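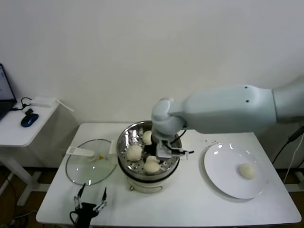
Windthorpe electric steamer pot, white / stainless

Stock code 457. In stock at Stulonside, 2 left on the shelf, more due in June.

Small electric steamer for buns, dumplings, veg, a bit of fish. Stainless pot on a cream-coloured cooker base, perforated steamer tray, clear glass lid with a thin metal rim. White handles. Plugs in, no hob needed. Good for bedsits, caravans, office kitchens, anyone whose cooker is on its last legs.

What you get
Cooker base
Stainless pot
Steamer tray, round holes
Glass lid
Instruction leaflet (get the English side up, the other side is tiny print)

Not included: the buns, the plate. Plain white rimmed plates are on the Grasso tableware page, sold singly.

Using it
Water in the bottom, keep it below the tray. Buns on, leave gaps, they swell up and stick together if you crowd them. Four is comfy. Lid on. Square of baking paper under each one if you hate scrubbing. Frozen buns can go straight in, just give them a few minutes extra. Lift the lid away from you, steam is nasty.

Cleaning
Tray and lid in the sink, warm soapy water, soft sponge. No wire wool on the rim please. The base must NOT go in water, wipe with a damp cloth once its cold. Bit of white scale in the pot after a while is normal round here, vinegar shifts it.

Returns
5 weeks if unused and boxed. Faulty ones bring back whenever, with the receipt, and ask for Lorna Hepburn at the counter. Lids get broken in the post so check yours the day it arives and ring us.

Spares
Lids and trays kept seperately, ask. Voten trays look the same but sit too low, don't bother. No spare bases.

Customer comments
"Does my breakfast buns lovely. Lead could be longer." Flynn Tamihana
"Bought for my mum, she's had it on every day. Lid gets hot, use a cloth." Rosalba Valentini

Collection from the side door, ring the bell. Post goes out weekdays, order before lunch.

Page updated 11/04/2024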